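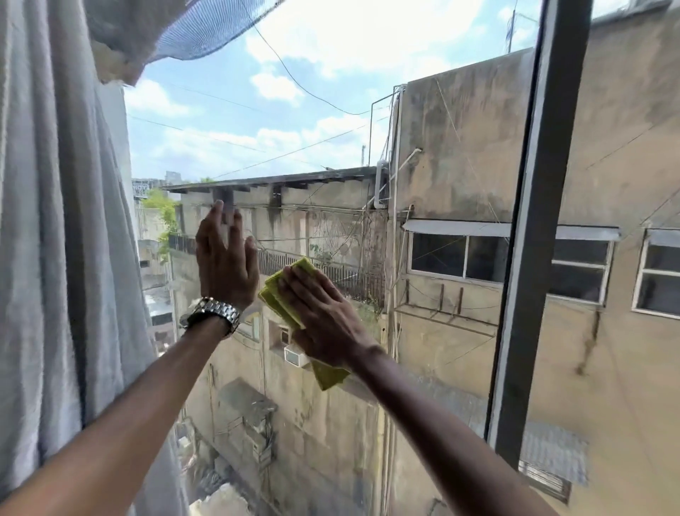 Window day. Left hand flat on the glass, right hand on the cloth.

**1/** So I've been writing the good-practice rules for recording household chores at Luvivano, and windows got their own page this month. A whole page! For wiping glass! Let me tell you what's on it, because a few of you asked after the dishwashing thread.

**2/** Rule one is both hands in view before you start wiping. Most people clean a window with one hand and let the other one hang somewhere by their hip, and then whoever is labeling the clip has half a person to work with. If your other hand is bracing, great, brace where we can see it. Spread fingers on the pane are lovely.

**3/** Rule two: fold the cloth. A folded cloth has a front and a back, and you can write down "turned the cloth over" as a step. A balled-up one just sort of churns. Loose corners are fine, I fought for loose corners -- real people have loose corners.

**4/** Rule three is the one I get grumpy messages about. No leaning out. If the window opens, your feet stay on the floor and your shoulders stay inside the room, and if you can't reach a patch, that patch stays dirty. I don't care how nice the streak-free version would look. We're teaching machines from this stuff, and I do not want a robot that learned to hang out of a window from one of us.

**5/** Curtains! The old draft said take them down first. Zoila Villanueva read that and wrote "who does this" in the margin, and she was right, so now it says push them to one side and carry on. Same for netting. A home robot is going to meet curtains on day one, so leave them in.

**6/** Watches and rings: allowed, as long as you keep them on (or off) for the whole session. Don't swap halfway. I spent a very long evening in October untangling a set where somebody did.

**7/** Now the view, which is the part I feel strongest about. Windows look out at other people's windows. Our rule is that a second person checks every clip for neighbors, and anything with a recognizable face gets blurred or dropped before it leaves the building. Walls, roofs, cables, air conditioners, all okay. A person on their balcony didn't sign anything.

**8/** Ponness asked if we could skip the second check on short clips. Nope. We had 800 window clips in the last batch and 3 of them had somebody in the background that the first checker missed. Small number, unless it's you in your bathrobe.

**9/** Stuff I haven't settled: how to log glare when a cloud moves off the sun mid-wipe, and whether going back over the same spot counts as a new stroke or the same one. I say new. Zoila says same. We have agreed to be annoyed at each other until the next draft.

**10/** If you write rules like these for your own team, send me your windows page, I'd love to steal from it. Floors are next and I already have opinions about mop buckets.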